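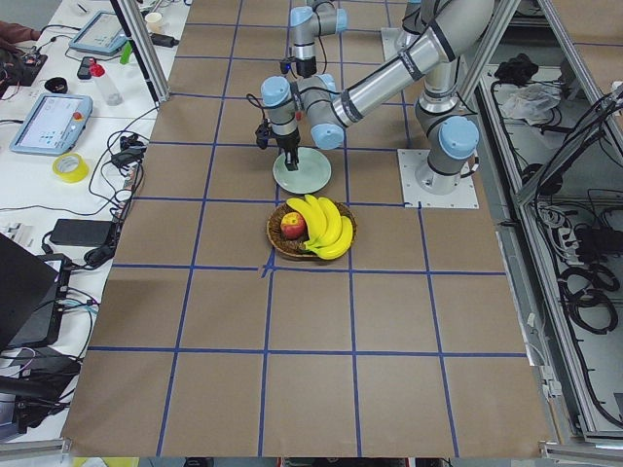 Paper and tape grid keeps creeping – how do you fasten yours?

posted by claddale_bench

Two arms on one table, kraft paper on top, blue masking tape marking out the squares. We use the squares to place plates and fruit for pick tests. After 70 runs the front corners curl up over the edge and the whole sheet has slid 6 mm toward the rail, so every taught point is off by that much. Re-teaching eats 40 minutes and my will to live. Is there a better way to hold paper down, or should I give up on paper?

pisen_night_shift

Keep the paper, stop trusting it. Teach your points from the mounting plates, which are bolted down, and treat the tape as a hint for humans. Run double-sided tape under all four sides, then pull the sheet tight from the middle out. Trim it short of the edge too. An overhanging corner gets leaned on by every sleeve that passes. When you change the sheet, touch off on two corners of the grid and shift the user frame. Takes me less time than finding the scissors.

And look at where the tape crosses. If it has bunched up, a plate will rock on it.

Buzatu Spares

We had this on a Bretetti cell. Glue.

claddale_bench

Trimmed, taped, frame shifted. 70 more runs tonight. I am not using glue.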